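Apuntes de Acústica para músicos
Tema 4. Modos de vibración: de la cuerda a la campana

Seguimos donde lo dejamos. En el tema anterior vimos que una cuerda tensa sujeta por los dos extremos solo admite ciertas formas de vibrar, y que las frecuencias de esas formas son múltiplos enteros de la primera. Por eso el violín, la guitarra y el piano nos dan una altura tan clara: el oído recibe una serie ordenada (1, 2, 3, 4, 5...) y la funde en una sola nota. ¡Es una de las cosas más bonitas de toda la asignatura y sale de una ecuación que cabe en media línea!

Ahora nos metemos en terreno menos cómodo. ¿Qué pasa cuando el cuerpo que vibra tiene superficie, grosor y curvatura? Pasa que la serie se desordena, y de ese desorden viven las campanas, los gongs, los platillos y media sección de percusión.

4.1. La placa plana

Conviene empezar por la placa, aunque suene poco en los conciertos. En una cuerda ideal la fuerza que devuelve el material a su sitio es la tensión. En una placa es la rigidez propia del material, su resistencia a doblarse. Eso cambia la relación entre longitud de onda y frecuencia: las ondas cortas viajan más deprisa que las largas (dispersión, repasad el apartado 2.3) y los parciales agudos se van separando unos de otros de una manera que ya no es armónica.

Ernst Chladni lo hizo visible a finales del siglo XVIII. Espolvoreaba arena fina sobre una placa de metal, frotaba el borde con un arco de violín y la arena se iba a las líneas donde la placa no se mueve, las líneas nodales. Cada dibujo es un modo. En una placa circular los clasificamos con dos números: m, la cantidad de diámetros nodales, y n, la cantidad de círculos nodales. El modo (2,0) tiene dos diámetros cruzados y ningún círculo; el (0,1), un círculo y ningún diámetro. Aprended esta notación cuanto antes, porque la usaremos hasta final de curso.

Para una placa circular de borde libre, la llamada ley de Chladni dice que, de forma aproximada, la frecuencia crece como el cuadrado de (m + 2n). Es una regla empírica y falla en los modos más graves, pero para orientarse va de maravilla.

4.2. Curvar la placa

Tomemos ahora un disco de metal y démosle forma de cuenco. La masa apenas ha variado, el material es el mismo, y sin embargo suena distinto. La curvatura añade rigidez: para moverse hacia dentro y hacia fuera, la pared tendría en muchos casos que estirarse además de doblarse, y estirar una chapa cuesta mucho más que doblarla.

La consecuencia es que los modos que nos interesan son los que consiguen deformar el cuenco casi sin estirarlo. El más grave de ellos es el (2,0): visto desde arriba, el borde pasa de círculo a óvalo, vuelve a círculo y se hace óvalo en la dirección perpendicular. Hay cuatro puntos del borde que se mueven mucho hacia fuera y hacia dentro, y entre ellos cuatro puntos nodales. El modo siguiente, (3,0), tiene seis y seis. Probad a dibujarlo exagerando la deformación, que es como de verdad se entiende.
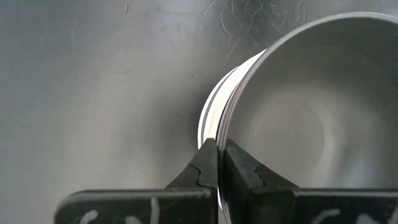

El borde libre es la zona que más se mueve en estos modos, mientras que cerca de la base la amplitud cae casi a cero. De ahí salen dos consecuencias prácticas que todo percusionista conoce con las manos antes que con las fórmulas. La primera: golpear cerca del borde excita muy bien los modos (m,0), y golpear en el fondo los excita mal. La segunda: tocar el borde los amortigua. Un cuenco de metal cogido por el borde, como el gris de la foto, con una pinza negra a cada lado de la pared, está en la peor situación posible para cantar, y si le diéramos con una baqueta en esas condiciones esperaríamos un sonido corto y apagado. El mismo cuenco apoyado por el centro de la base, sobre una almohadilla pequeña, conserva libre todo el contorno y puede sonar muchísimo más tiempo. Fijaos también en que la fuerza del golpe no aparece en este razonamiento; lo que decide qué modos sobreviven es el lugar del contacto.

Un matiz para quien quiera afinar más. Si apretamos justo en un punto nodal de un modo, el movimiento radial de ese modo sufre poco y los demás sufren mucho. Es el equivalente del armónico natural en la guitarra, pero en círculo. En un cuenco perfectamente simétrico los nodos no tienen un sitio fijo, se colocan según dónde se golpee. En uno real siempre hay pequeñas irregularidades que los anclan.

4.3. Los modos dobles y el batido

Esas irregularidades nos regalan uno de los sonidos más reconocibles que existen. En un cuerpo de simetría circular perfecta, cada modo con m mayor que cero aparece por duplicado: dos versiones iguales, giradas una respecto a la otra, con la misma frecuencia. En cuanto hay una pared un poco más gruesa en un lado o una abolladura, las dos frecuencias se separan ligeramente. Al sonar juntas producen un batido, ese «uuaa, uuaa, uuaa» lento que se oye en las campanas y en los cuencos tibetanos.

Ejemplo. Supongamos que las dos versiones del modo (2,0) de un cuenco están en 300 Hz y 302 Hz. La frecuencia de batido es la diferencia: 2 Hz, es decir, dos pulsaciones por segundo. La altura que percibimos queda en la media, 301 Hz. Haced el cálculo inverso con la grabación Oma que está en la carpeta del curso: cronometrad las pulsaciones y deducid la separación.

4.4. La campana

La campana de iglesia europea es un cuenco invertido cuyo perfil se ha ido corrigiendo durante siglos. Los fundidores aprendieron a repartir el grosor para que los primeros parciales cayeran en intervalos musicales. En una campana bien afinada, tomando como referencia la prima:

Hum: una octava por debajo.
Prima: la referencia.
Tercera: una tercera menor por encima.
Quinta: una quinta por encima.
Nominal: una octava por encima.

Esa tercera menor es la responsable de que un carillón suene con un punto de melancolía incluso cuando toca una melodía alegre. Y queda lo mejor – la nota que cantamos al oír el toque, la llamada nota de golpe, puede no corresponder a ningún parcial físico cercano. El oído la construye a partir de parciales más agudos cuyas frecuencias se parecen a la serie 2, 3, 4. Escuchad el toque grabado en Buenaventura y después el de Dastgate, uno detrás de otro y con auriculares. En el segundo la tercera está algo alta y la nota de golpe se vuelve ambigua; en clase hubo quien cantó una y quien cantó otra, y las dos respuestas eran razonables.

4.5. Para practicar

a) En una placa circular libre, el modo (3,0) está en 1.637 Hz. Estimad con la ley de Chladni la frecuencia del (4,0). Indicad si vuestra estimación os parece fiable y por qué.

b) Buscad en la cocina una copa, un bol de metal y una tapa de olla. Golpead cada objeto suavemente con un lápiz en el borde, a media altura y en el fondo. Anotad qué cambia en la altura, en la duración y en el timbre. Repetid con un dedo apoyado en el borde.

c) Llenad la copa de agua poco a poco y frotad el borde con el dedo mojado. La nota baja. Explicadlo en términos de masa añadida y decid por qué las primeras cucharadas casi no se notan.

d) Leed las páginas de Clem Rewi sobre la afinación del carillón de Pavcombe. Prestad atención al orden en que se rebajan los parciales en el torno: retirar metal en una zona afecta a varios a la vez, y lo que se quita ya no se puede volver a poner.

Traed los espectros del ejercicio b si tenéis una aplicación en el móvil que los muestre. Los compararemos con los del xilófono, que abre el tema 5.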